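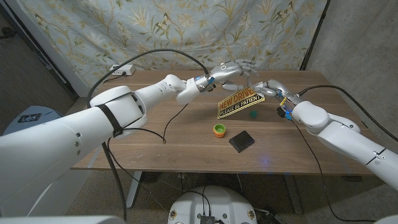
Clumley New Driver Scheme
Progress report to the Markent Fund, 24/05/2023

Prepared by Brândușa Voicu

Spending to date is £2,592, all of it on signs, postage and the printed leaflet. We have not yet drawn on the money set aside for the second print run.

Signs

The wording was settled in March and has not changed. The top part reads NEW DRIVER in red capitals on yellow, with PLEASE BE PATIENT in yellow on a black strip underneath. We had an earlier version with a longer second line, but people in the car park at Clumley could not read it from the car behind, so it was dropped.

Bruleo delivered the first 200 signs on time. Five had smudged lettering and were replaced free of charge. The rest have gone to the two driving schools taking part and to the library, where learners can pick one up after passing their test.

Feedback

Traian Anghel has been ringing drivers a month after they collect a sign. Most say they still use it. The main complaint is that it slides about or gets left in the boot when a parent borrows the car. Several asked for something smaller for the back window - we have asked Bruleo for a price but have not had one yet.

Older drivers who have gone back to driving after a long gap have also asked for signs. The scheme was written for people who have just passed, and we would like your view on whether we can include them under the present grant.

Leaflet

The leaflet is finished in English. The Vietnamese version is with Diệp, who are checking the section on roundabouts, and it should go to print once that comes back. The parking page was cut to save space.

Next period

We plan to order the second run of signs, keeping the same colours and wording. Traian will carry on with the calls and send a written summary with the next claim. The library has asked for a small stand for the front desk, which we can pay for from the display budget if you agree.

Receipts are attached separately.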